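Let Night Bus Passengers Into Their Rooms

25 May 2018

The overnight Fuvel bus covers 408 miles and pulls into Vado at ten minutes past six in the morning. I have taken it more times than I would like. The seats are fine, the drivers are good, and the fare is lower than anything you will find for a daytime trip on the same road. My complaint is with what happens next. Every place to stay in town lets you in at three in the afternoon.

Almost nine hours separate the bus from the bed. You have slept badly, your teeth feel furry, and you are carrying everything you packed. The bakery opens at seven. The museum opens at ten. Until then you sit on a bench by the station with your bag between your feet, along with the other people who got off the same bus.

I think hotels and guesthouses in towns served by night buses should sell early check-in as a normal item, with a price printed next to it, and I think bus companies should push them to do so. It is an ordinary request. Parking is sold that way. Breakfast is sold that way. A room at seven in the morning is worth more to me than either.

The usual answer is that you can always ask. You can, and I do. What you get depends on who is at the desk, whether they have had their coffee, and whether you look like someone who will be a problem later. Last year I was given a room at half past seven by one clerk, and on my next visit another clerk at the same hotel told me it was impossible before three. I paid the same rate both times.
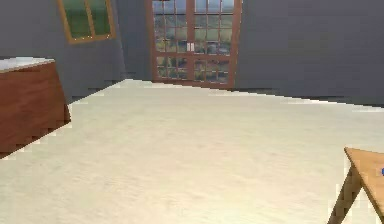

Milovan Petek wrote to me after an earlier column on night buses to say that I had this backward. In his view the early room is a favor, favors work well when they stay favors, and the minute a hotel charges for one it will stop giving it away to the tired family with two small children. He would rather take his chances at the desk.

I understand the point and I disagree with it. A favor is only good for the people who get it. The ones who ask loudly or who speak the language well do better than the ones who stand there politely and are told to come back later. I have seen older passengers accept the first no and walk out with their suitcases. A posted price would have treated them the same as everyone else. It would also have let them decide at home, before they bought the bus ticket, whether the cheap fare was still cheap once the room was added in.

That sum matters. People choose the night bus for two reasons: it costs less, and it saves a night's lodging. The second reason falls apart if you need to book the night before just to have a bed to fall into at dawn. Some travelers do exactly that. They pay for a full night, arrive at the end of it, and use the room for four hours of it at most. The hotel gets paid twice as much for a very small amount of extra work.

Cleaning is the real problem

Hotel owners are not making up the three o'clock rule to annoy anyone. Guests leave by eleven. The sheets have to come off, the bathroom has to be scrubbed, the floor has to be done, and the same two or three people usually do every room on a floor. On a sold-out weekend there is no clean room at seven in the morning, whatever price you put on it.

But most nights are not sold out. Vado is full in the summer and around the holidays. The rest of the year there are rooms that nobody slept in the night before, made up and locked. A guest who gets off the bus at ten past six on a Tuesday in February could be in one of them by half past. The hotel knows the evening before which rooms those will be. It could release them for sale at that point, the same way it lowers its rates when it wants to fill up.
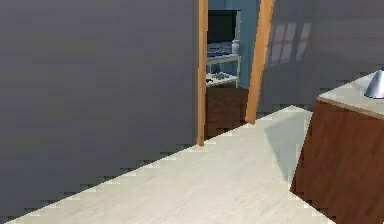

Gray wall, pale floor, and a doorway with wooden posts

The Grgić guesthouse, two streets up from the station, already does a version of this. If a room was empty overnight, you can have it from seven in the morning for a third of the nightly rate on top of your booking. If all the rooms were taken, they tell you so by text message at nine the evening before, while you can still change your plans. The terms fit on one card. I have used it in both directions: once I got the room, and once I got the message and moved my trip back by a day. I was happier with that message than I have been with a good many friendly welcomes.

I don't think a family guesthouse should be able to manage something that large hotels say is too complicated. The biggest place in town has 108 rooms and a front desk that never closes. If someone is sitting there all night anyway, that person can hand over a key at seven.

The booking sites make it worse

When I look for a room on Gemstead, I can filter by swimming pool, by type of pillow, and by whether the owner allows birds. I can't filter by what time I am allowed in. There is a box at the end of the form where you may type your expected time of arrival, and I have filled it in faithfully for years. As far as I can tell it goes nowhere. At the desk they have never once known I was coming early.

I would rather have no box than one that makes me think I have arranged something. Put the arrival time at the top of the search, next to the dates. If I type six in the morning, show me the places that will take me at six, with the full price, and leave out the ones that won't. Places that want the business would start offering it within a season. At the moment an owner who is flexible gets no credit for it in the results, so why bother?

The same goes for what is called self check-in, where you get a code and let yourself in. It sounds like the perfect thing for a bus passenger. Then you read the small print and the code starts working at three.
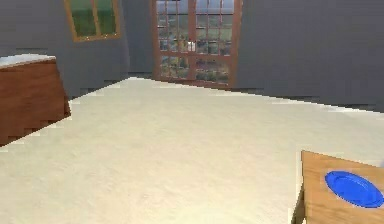 What the bus companies could do

Fuvel sells the ticket, and it knows better than anyone when its passengers get off and how many of them there are. Yet its website says nothing at all about the hours after arrival. The confirmation email offers me car rental. I have just chosen to sleep upright on a bus to save money. I am not going to rent a car.

A short list of places near each morning stop that will take early guests would cost the company very little. So would a deal for a day rate: in at seven, out at noon, shower and a few hours of sleep, no overnight stay. Airports have had hotels like that for a long time. A bus station in a small town won't support a whole hotel of that kind, but it could easily support a few rooms, sold through the bus ticket.

The company could also open its own waiting room. The one in Vado has a washroom, heating, and seats with no armrests, and it is locked until eight. I asked a driver about it once and he said the key was with the ticket office, and the ticket office opened at eight. Somebody ought to give the drivers a key.

If none of that appeals, there is one more thing to try, and that is moving the bus. It leaves at ten in the evening. A departure at midnight would bring people in after eight, when the town is awake, and I doubt many passengers would mind. There may be a reason tied to driver hours or to connections further down the line. If so, I would like to hear it, and I would accept it if it made sense.

What it is worth to me

I am often told that young travelers don't care about any of this and will happily nap in a park. Some will. But look at who gets off at ten past six outside of summer. You see people in work clothes, people going to a hospital appointment, grandparents with a bag of presents. They are on the night bus for the fare, and a bench in the cold is a poor start to a day when they have things to do.

I would pay a third of the room rate nearly every time. When I am traveling for work I would pay half. What I won't do any longer is book two nights to get one, or stand at a desk trying to seem pleasant and desperate in the right amounts. On my next trip to Vado I will be at Grgić again if they have a room free, and if the text message comes at nine, I will take the day bus and pay the higher fare. 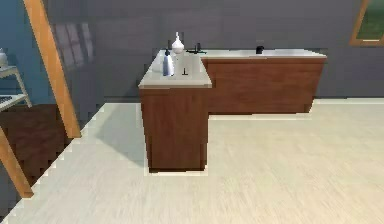
L-shaped bathroom vanity with a wood finish

Readers who know of other places near a morning bus stop that post a price for early arrival are welcome to send them in. I am mainly interested in small towns, and please include the hour at which they will let you in.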